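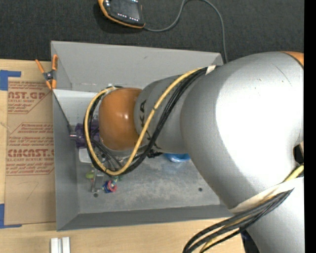 Oct 1, 2022

I have been meaning to write about the bins for weeks now, ever since the craft closet finally got to me. You know how it goes. You open the door looking for one spool of thread and you shut it again with your hip before the whole business lands on your feet. I did that all summer long, and then in July I reached in for the gift wrap, a box of buttons came down on my head, and I said out loud (to the cat) that this was the year.

My friend Amber Van Hecke has been telling me forever that lids are the trouble. If a thing has a lid, she says, you will set something on top of the lid, and then you will never open it again. I used to argue with her about it, but I had a stack of lidded boxes from when we lived in Arnberg that I had not looked inside of for years, so I suppose I had no leg to stand on. Open gray bins it is, then! Plain ones, rectangular, the kind with the sides that slope in a bit so they nest when you aren't using them. I wanted pretty baskets, I'll admit that, but baskets snag yarn something awful.

I've been sorting at the table, one bin at a time. That was Celeste Macedo's advice and it's the best I got. Don't empty the closet, she told me, just bring out one bin's worth, finish it, and put it back before supper. I ignored her the first evening, of course, and we ate on the couch with our plates on our knees because there was felt all over the dining room. After that I behaved myself.

So far I've done the yarn, the ribbon, and most of the fabric scraps. The scraps took the longest by a mile. I kept stopping over every little piece, the blue check from the kitchen curtains, the corduroy from a jumper my daughter wore to bits, and then it would be dark out and I'd have a pile of 2 things. My rule now is that if it's smaller than my hand it goes to the quilting ladies over in Nistor, who can use practically anything and have been very sweet about the bags I keep turning up with.

Matte gray does show lint, I should mention, especially along the bottom corners. A damp cloth gets it. I've been writing on masking tape for labels and sticking it on the short end, and it peels off fine when I change my mind, and I change my mind a lot.

Next up is the paint, which I'm dreading, and then 30 years of greeting cards. If any of you have a good way to store cards you can't bear to part with, please leave me a comment. I've still got the rest of the ribbon to iron.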